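布をたたむ手つきを機械に渡すまで
Sevoraの実演担当に聞く、手で教える仕事と遠隔で教える仕事

2022年2月26日

ロボットに仕事を教える仕事、と聞いて白衣と数式を思い浮かべていたこちらが悪い。Sevoraの実演担当は、待ち合わせに来るなり「肩、凝ってないですか」と聞いてきた。こちらの肩の話かと思ったら、自分の肩の話の前置きだった。

「朝から布を触ってると、夕方にはもう上がらないんですよ、腕が。機械に楽をさせるために人間が先に全部やっておく。世の中でいちばん気前のいい先輩だと思います」

やり方は単純だ。ロボットの手先と同じ形をしたグリッパーを人間が握り、物をつまみ、引っぱり、置く。その動きを記録し、Nilumという社内の学習プロジェクトに流し込む。ロボット本体はその間、別の部屋で電源を切られている。

「本人が寝てる間に、僕らが宿題をやってるわけです。しかも手書きで」

グリッパーの先はふたつに割れているだけで、人間の指に比べるとずいぶん不便にできている。それを不便なまま使うのが決まりで、もどかしくなって空いた指を添えた途端、その回は捨てることになる。頭に装置を着けて作業することもあり、眼鏡の人は外した眼鏡の行き場に困る。たいていは襟元に落ち着くそうだ。

「置くと踏むんです。僕は踏みました。会社は出してくれませんでした」 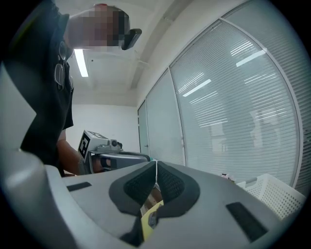 布は毎回、初対面

教える対象で嫌いなものは何かと尋ねると、答えは早かった。布。考える時間すら惜しいという顔である。

「箱はいいですよ。昨日の箱と今日の箱は同じ形をしてる。布は違います。同じ布なのに、毎回初めて会う顔をしてくる。こっちは昨日あんなに丁寧にたたんだのに」

布の課題では、まず丸めたものをテーブルに放り、角を探してつかみ、広げてからたたむ。人間なら洗濯物を前にぼんやりしていても済む。ところがぼんやりやった手本は、機械にとってひどく読みにくいらしい。途中で気が変わって別の角に持ち替える。いったん広げて、気に入らずにまた丸める。そういう迷いも律儀に記録に残る。

「最初に集めた分を見直したら、266回ぶん、僕が途中で迷ってたんです。角をつかもうとして、やめて、隣をつかむ。機械はそれをちゃんと覚えました。角をつかもうとして、やめて、隣をつかむロボットの完成です。親の癖を子どもに見せられる気分でした」

266回はすべて撮り直した。以来、グリッパーを動かす前に4秒じっとして、どこをつかむか決めてから手を出すようにしている。4秒は短いようで、布を前に黙って立っている人を横から見ると、けっこう長い。見学に来た人に「祈っているんですか」と聞かれたことがあるという。

「近いです、と答えておきました」

もうひとつ厄介なのが速さだ。慣れてくると人間はどんどん手際がよくなり、しまいにはロボットがついてこられない速さでたたみはじめる。上達したので注意される職場というのは珍しい。彼は一時期、メトロノームを鳴らしながら作業していたが、まわりから苦情が出てやめた。今は鼻歌でごまかしている。苦情はまだ出ているらしい。

目印の面を隠さないこと、というのも新人が最初に言われる注意だ。グリッパーには白黒の四角い模様がついていて、手先の位置を追うのに使われる。腕や布がかぶさると、データの上では手がどこかへ消えてしまう。

「布を大きく振ると、ふわっと自分の目印にかかるんですよ。気持ちよく広げられた回ほど使えない。人生みたいだと言うと怒られるので言いませんけど」

言っている。

人が座ってくつろいでいるような部屋でやることも多い。テーブルの色も床の模様もまちまちな方がよい、というのがNilum側の注文で、きれいに片づいた実験台だけで育ったロボットは、よその家の丸テーブルを前に固まってしまうのだそうだ。緑のテーブルの上で灰色の布を引っぱるくらいで、ちょうどよい世間の荒波になる。

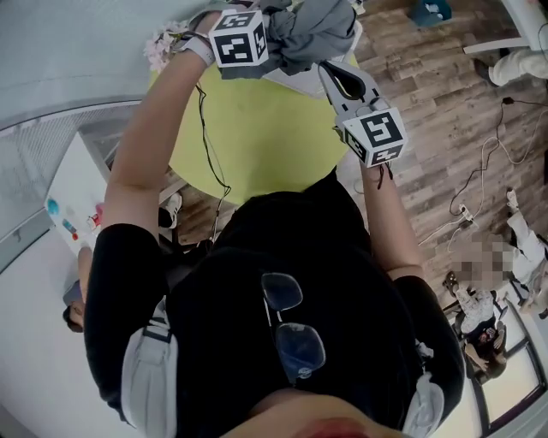
遠隔操作という、もうひとつの流儀

手で直接教えるやり方に対して、離れた場所からロボットの腕を操って教える流儀がある。Sevoraの共同開発先であるRillmontは、もっぱらこちらだ。操縦する人は画面を見ながら手元のレバーを動かし、本物のロボットに本物の布をつかませる。記録されるのはロボット自身の動きなので、あとで「この姿勢は関節が回りません」と言われる心配がない。

彼も6か月ほど向こうに通って習った、とうっかり書きかけたが、正しくは6か月きっかりで、一日も延ばしてもらえなかったという。

「遠隔は上品なんです。座ってできるし、布の毛羽も飛んでこない。ただ、触った感じがまったくない。つまめたかどうかが、目でしか分からない。冷たいスープを写真で飲んでる感じ、と言ったら、向こうの人に黙られました」

彼が手持ちのグリッパーに戻ってきた理由も、その手応えにある。布が二枚重なってつまめてしまったときの、わずかな厚み。抜けかけたときの軽さ。それを感じて手首を直す、その直し方ごと渡したいのだという。

もっとも、感じているのは人間で、ロボットに同じ感覚があるわけではない。手応えに頼って直した動きが、見た目には理由のない手首のひねりとして残ることもある。そこを突くと、彼は少し間をおいてから認めた。

「痛いところです。だから最近は、見て分かることだけで直すように練習してます。手応えがあるのに、ないふりをする。何のために戻ってきたのか、たまに分からなくなります」

教え方の配分は課題ごとに変えている。布のように形の定まらないものは手持ちで数を集め、棚の奥に腕を入れるような、ロボットの体つきが問題になるものは遠隔に回す。数の目標は今の課題で2000回。どこまで来たかと聞いたら、窓の方を見られた。

ひとりで黙々とやる回もあれば、部屋のあちこちに人がいる回もある。グリッパーを握った者どうしが近くで動くと、互いの腕の通り道を覚えるまで何度かぶつかる。ぶつかったときに反射的に謝ってしまうのは人間の側の都合で、音声を録っていないのが救いだそうだ。

「頭の装置を着けてると、隣の人の表情が分からないんですよ。怒ってるのか、布に集中してるだけなのか。だいたい布なんですけど」

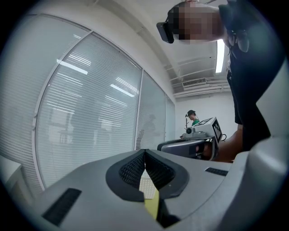

Rillmontの意見はもう少し辛い。手持ちで集めた手本は数こそ増えるが、人間の腕にしかできない回り込みが平気で混ざる、ロボットに渡す前にふるいにかける手間まで勘定に入れてほしい、とのことだった。遠隔なら一回に時間はかかっても、撮れた分はそのまま動く。「速く集めて、ゆっくり捨てているだけの日もあるはずです」とも付け加えられている。

この話を持ち帰って伝えると、彼は反論しなかった。反論しないかわりに、先月捨てた回数を教えてくれなかった。

教わる側の成績

では、肝心の生徒はどうなのか。昨年の6月、Prasertsriの展示室で初めて人前で布をたたんだときのことを聞いた。

「角をつかんで、広げて、半分に折るところまでは行きました。きれいでしたよ。で、そのあと布を軽く二回叩いたんです」

叩く動作は課題に入っていない。記録をさかのぼると、彼自身がたたみ終わりに必ずグリッパーの背で布をぽんぽんと叩いていた。子どものころ、家で洗濯物を手伝っていたときの癖だという。見学者は大いに喜び、Nilumの開発側はあまり喜ばなかった。

「直せと言われて、叩かないように気をつけて撮り足しました。今はもうやりません。ロボットは、です。僕はまだ家でやってます」

後輩に教えるとき、彼は手本の映像より先に失敗した回を見せる。迷って持ち替えた回、目印に布がかぶさった回、速すぎた回。叩いた回も入っている。見せたあとで実際に握らせると、たいていの人は緊張して手が遅くなり、それがちょうどいい速さなのだそうだ。慣れてきたころにまた同じものを見せる。

遠隔の練習にはまた行きたいか、と最後に聞いてみた。

「行きたいですね。椅子がいいんですよ、向こうは」

次に控えている課題は靴下である。左右をそろえて丸めるところまでやる予定で、片方しかない場合にどうするかは、まだ仕様が決まっていない。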